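Ticket 38 – Tidy-up of the rules sheet for the two-arm table
Opened by: Bhavana Pisharody
Site: Kutthorpe
Priority: low, but I'd like it closed before September

Right, I've had three moans in my inbox about the rules sheet, so I'm putting them all in one ticket. The sheet still says "keep glassware clear of the arms", which is no help at all when the job is picking up a cup! My first go at a new rule: cup inside a taped cell, gripper open on approach, and no hands over the paper while an arm is live.

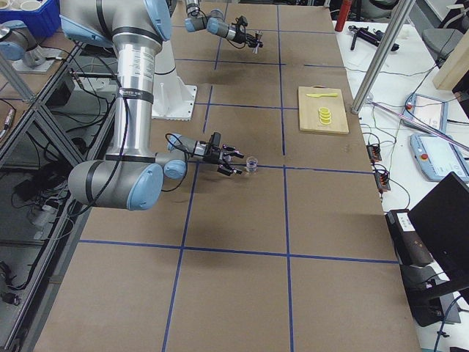

Gripper open beside the cup, board on the right.

Second moan was liquids. The old wording only covers the arms and says nothing of the paper, and I think that's where we've been sloppy. I've added two lines:

- Water in the lower part of the beaker only, never near the rim.
- If the paper has marks on it, stop, wipe, and look at the tape before the next run. Lifted tape gets replaced, not pressed back down.

I also want both pendants kept where you can reach the red button without leaning over the table. I know, I know, it's on the wall already – but it wasn't on the sheet.

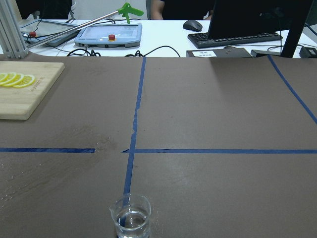

Beaker on the tape line, pendants on the desk behind.

Third one is the big one, and I keep changing my mind. When both grippers are holding something, who gets to say go? Jollside let either operator call it. I'd rather have one caller per run, name written on the log, and the other person only ever says stop.
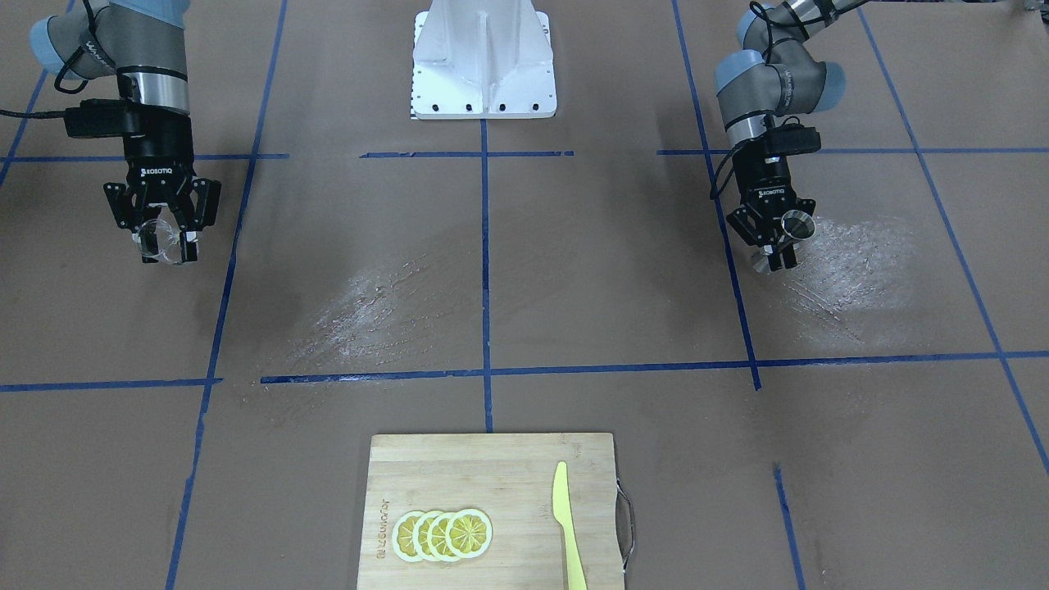

Elango Kartha replied that one caller is fine by him, but stop has to belong to anyone in the room, visitors included, and the sheet should say so in the first line.

Fair point, Elango, done. It's line one now. I've also put in that a held cup stays low over the paper when the arm is moving sideways, and that the knife and lemon slices live on the board between runs (they do wander).
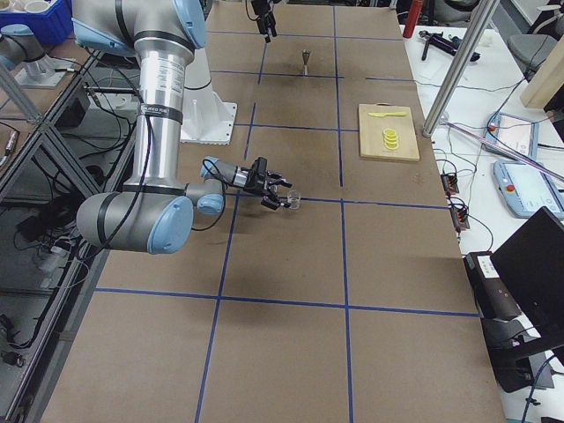 Cup held just above the tape, knife and slices on the board.

Status: waiting on Harish Achari to read draft 2. Benjie, please don't laminate anything yet.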